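Where Do Our Clothes Go? A Second-Hand Clothing Project in Vomside

Project report by Sarla Negi
Project partner: Yasuo Hosoda
Handed in 19/09/2021

Why we picked this subject

I have loved charity shops ever since my gran took me to one in Clenau and let me choose a coat (it was mustard yellow and far too big, and I wore it for three winters!). When our tutor asked for a project on something local that people do without much thought, I knew straight away what I wanted to look at. Yasuo was less sure, but after one morning in the sorting room at the Erkitz Street shop he was completely won over.

Our main question was simple: what happens to a piece of clothing between the moment someone gives it away and the moment someone else buys it? We also wanted to know why some clothes sell in a day and others sit there for months.

How we went about it

We spent our free afternoons at two shops in Vomside. One is on Erkitz Street and is quite large. The other, Kikuchi, is a tiny second-hand shop up a flight of stairs, with rails so close together that you have to walk sideways. Both let us into the back, and both were very patient with our questions.

We gave out a short questionnaire and got 58 replies, mostly from shoppers but also from people dropping off bags. We asked how often they gave clothes away, how they decided what to part with, and whether they ever bought second-hand themselves. We also followed a batch of 500 items at Erkitz Street, from the bag to the shop floor, using paper tags that Yasuo cut out of old cereal boxes.

A good deal of our time went on the ordinary business of rails and hangers. A top on a wire hanger, a bare plastic one beside it, something long that trails down on to the surface below: these small things came up again and again when we talked to staff about what makes a rail look cared for. 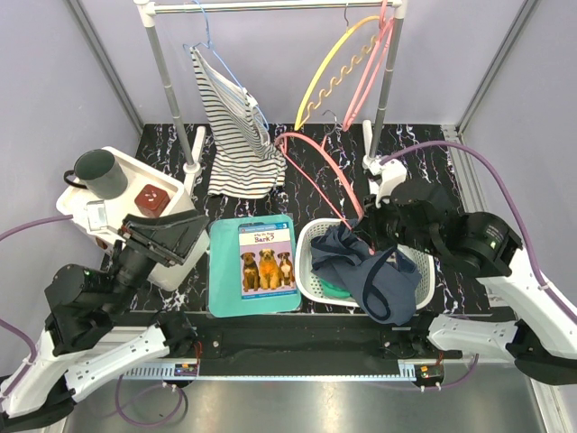 What we found in the bags

The first surprise was how good most of it was. We had expected holes and stains, and there were some, but a lot of the clothes looked hardly worn. Jumpers were the most common thing, then jeans, then children's clothes. January is the busiest month by a long way, we were told, when people clear out their wardrobes to make room for presents.

The second surprise was the pockets! Bus tickets, shopping lists, a baby tooth in an envelope. The staff keep a tin for anything that looks as if it might be missed.

Sorting is quick. An experienced sorter needs only a few seconds for each piece: feel the cloth, check the collar and cuffs, try the zip, decide. I was painfully slow at first and kept stopping to admire buttons. Yasuo turned out to be brilliant at spotting moth holes -- he holds everything up to the window.

What sells and what doesn't

Plain, dark clothes in middle sizes went fastest. Party dresses were slow, apart from a green velvet one that was gone before I had finished writing its tag. At Kikuchi the owner told us that she sells over 2000 pieces a year from a room smaller than our classroom, and she puts this down to moving everything about all the time. A shirt that nobody has looked at for weeks can sell within the hour once it hangs next to something different.

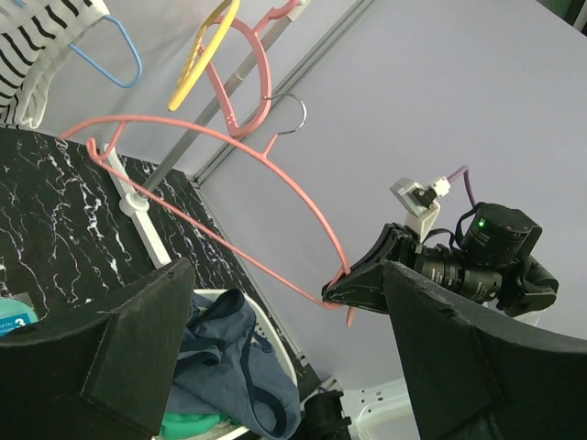 Our questionnaire gave us plenty to say about how a shop should look. Many people wrote that they give up if a rail is too full, and several said they wanted clothes grouped by colour. The replies made us look harder at hangers too. A big pink plastic one, like the one in the picture, has a wide curve to it and catches the eye at once, so at Erkitz Street we tried keeping bright hangers for the children's rail and plain ones for everything else. Parents seemed to find the rail more easily, although we only tried it for a short while and can't prove anything from it.

What went wrong

Our paper tags were a mistake. They fell off, and one small boy collected a handful of them as treasure. We lost track of part of the batch this way, and I have left those items out of our results. Next time I would sew the tags in with a single stitch, as Kikuchi does with its price labels.

We should also have asked people's ages on the questionnaire. Without them we couldn't tell whether younger shoppers really do buy more second-hand, as both shops believe.

What we would like to do next

There is so much more to find out! Clothes that don't sell leave Vomside in large sacks, and we would love to follow one of them to the rag merchant in Clenau. Yasuo wants to write to the merchant this term. I'd also like to run a swap day at school with the clothes from our own wardrobes, and I have already promised the mustard coat.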